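Journal > Walking > Long routes

Walking from Dustthorpe to Udport, in stages

I finished the Udport path in June, having started it the spring before last. It isn't a famous route and most of the people I met on it were going to the shops. I did it in eight stages, out and back by bus, and I have been asked a few times since how it went, so I'm writing it down while I still remember which field was which.

The path starts behind the church at Dustthorpe. There is a board with a map on it, but the map is so faded that the river and the road are the same colour. I took a paper map and was glad of it. The first stage is flat and goes along the edge of beet fields as far as Justhorpe, with one stile in a bad state and a long stretch beside a drain. I don't mind flat walking. You can see the next church for an hour before you reach it, and you get on with thinking about something else.

I did that stage in the wrong boots. They had been fine for years on short walks and I had never asked anything more of them. By Justhorpe I had a blister on each heel and sat on the bench outside the village hall with my socks off until the bus came. I went back to my old pair the next time, which are ugly and have been resoled twice, and I had no more trouble with my feet after that.

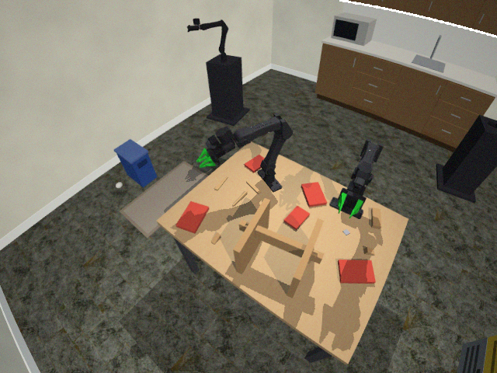
The second and third stages run through low hills, and this is the part I would tell people to do if they only had a weekend. The path climbs out of Justhorpe between two hedges and comes out on open grass. There were lapwings both times I went. The ground is chalky and dries quickly, so you can walk it in March when everything lower down is a mess. I ate my lunch at the top against a wall, out of the wind. Cheese and pickle, an apple, and tea from a flask that has started to taste of every other tea it has held.

From there you drop down to the old railway. The rails went long ago and the track bed is now a cinder path with brambles on both sides. It is dead straight and I found it the dullest part of the whole route. There is a milepost, a brick bridge with no road on it, and then nothing until the reservoir. I walked it quickly, with the radio in one ear.

The reservoir makes up for it. You can go round either side. The signed way is the north shore, which has a good surface and a car park with toilets. The south shore is rougher and longer and goes through a wood, and I took that one. It was early and there was mist on the water, and I heard a bittern, or I think I did. I have listened to recordings since and I'm no more certain.

I should say something about what I carried, as it was the question I had most before I started and I couldn't find a sensible answer. Most lists are written for people going up mountains. For a day on low ground with a bus at the end, I settled on this:

- A waterproof jacket, always, even when the forecast is good.
- One spare pair of socks in a freezer bag.
- Paper map, with the day's section folded outwards.
- A litre of water, and the flask.
- A sit mat cut from an old camping mat. I used this more than anything else I carried.
- Plasters and a small roll of tape.
- Cash for the bus, because the card reader on the Udport service was broken on two of my trips.

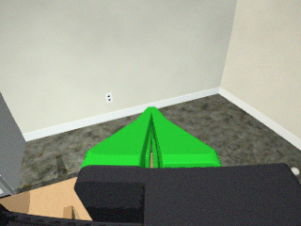 The river section

The fifth stage meets the river and stays with it more or less to the end. In winter the first mile floods. I went in February without checking, got as far as a gate with water on the other side, and turned round. That day doesn't count as one of the eight. The bus home wasn't due until ten past three, so I walked back into the village and had soup in the Kelemen tea room, which is in what used to be the chapel. The soup was leek and potato and they gave me a second roll without charging for it. I have been back since for no reason except the soup.

I tried again in April and it was fine, though the mud was deep at the gates where the cattle stand. The bank is raised and you walk along the top with the river on your left. There are willows, mostly pollarded, and a pumping station with a clock that is wrong. I saw a kingfisher near the weir and then saw it again several times as it kept moving on ahead of me.

Stage six has the only real mistake in the guidebook. It tells you to cross at the footbridge and follow the far bank. The far bank path has been closed for repairs and, judging by the nettles, it has been closed for a while. Stay on the near side. You go through a caravan site and along a lane for ten minutes, and pick up the river again at the lock. The lane has no verge, so walk facing the traffic.

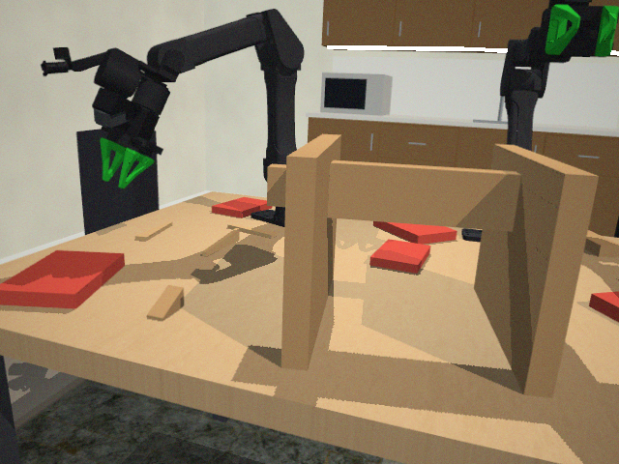 The last two stages are short and I could have done them in one day. I kept them apart on purpose. I had got used to having another one to look forward to, and I wanted to reach Udport in the morning with the day still ahead of me. The river gets wider and browner, and you start to smell the mud flats before you see them. There is a boatyard, then allotments, then a row of houses with their back gardens running down to the path. A dog barked at me through every fence as if it had been passed along.

The end is a slipway by the harbour office. There isn't a sign. I stood there for a bit, put my hand in the water, and went to find some chips.

If you are thinking of doing it, the buses are the thing to plan around. The Dustthorpe end has a decent service. In the middle there are only two a day, and if you miss the afternoon one you are looking at a long wait for a taxi. I walked each stage towards the bus stop with the better timetable, which meant I did three of them backwards. It made no difference to how much I liked them.

I have started looking at the coast path north of Udport for next year. The first part goes over shingle, and I'll have to see what my knees think about that.

Filed under: Walks, Buses, Slow travel

More from the journal
Getting a pair of boots resoled
Justhorpe in the snow
Which flask I use and why I should replace it
A wet afternoon at the reservoir
Reading a paper map again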